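Gadska Colour Tables

Version 3, 19 August 2018

Gadska is a set of lookup tables for converting between screen greys and the paint codes used in the Viltier and Mandero ranges. It holds 39 neutral shades, stored as plain CSV with one row per shade.

Contents

neutrals.csv: code, name, L, a, b
pairs.csv: nearest match in the other range
notes.txt: known errors 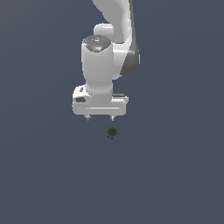 Rendered white arm on a plain blue-grey background.

Values are given for D65 light and the 2 degree observer. L is rounded to one decimal place; a and b to two. Empty cells mean the maker has withdrawn the code. Do not read them as zero.

Matching

Pairs are chosen by smallest CIEDE2000 difference. Where the difference is above 5, the pair is left out. Ties go to the lighter shade.

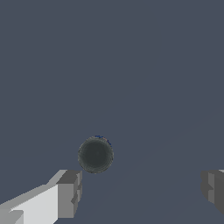

Two gripper fingers either side of a dark round object

Readings were taken from painted card with a bench spectrophotometer, 8 per card, and averaged. Cards were left to dry for 3 days first. Gloss finishes are not covered. The February release swapped the a and b columns for the Mandero rows, so files built from it should be made again.

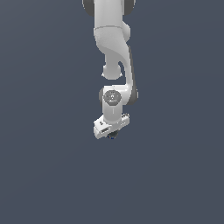
White arm with dark grey joint caps, rendered on dark slate blue.

Licence

Tables: CC BY 4.0. Scripts: MIT. Paint names remain the property of their makers.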